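Budgeting for a kitchen helper robot

I've been saving for a two-armed home robot since July, and wow, the robot itself is only the start of the sums! So before you fall for a glossy brochure (I did, twice), a few things I've picked up.

Measure your walkways first. My neighbor Peadar Horgan had his heart set on the Drondlow until he walked his kitchen with a tape measure and a pencil. Do it with the ladder and the stools left out, the way you live.

Price the grippers separately. Lenemora wanted $387 for a spare pair, and a set of soft finger pads was another $8. I'd put aside $200 a year for bits like that -- more if you have a stone counter and a lot of little ornaments on it!

Ask for a simulation too. Plenty of dealers will run one in a room like yours, and mine cost $100, taken off the price if you buy.

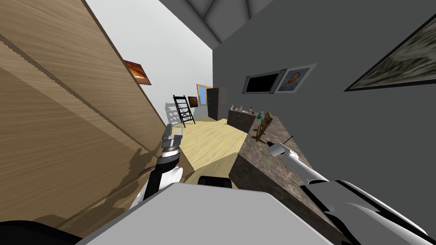
Simulated kitchen: both arms out, the right one reaching over the counter.

Look at how far the arms stick out, then go back and check your walkway numbers again. I'm doing mine Wednesday.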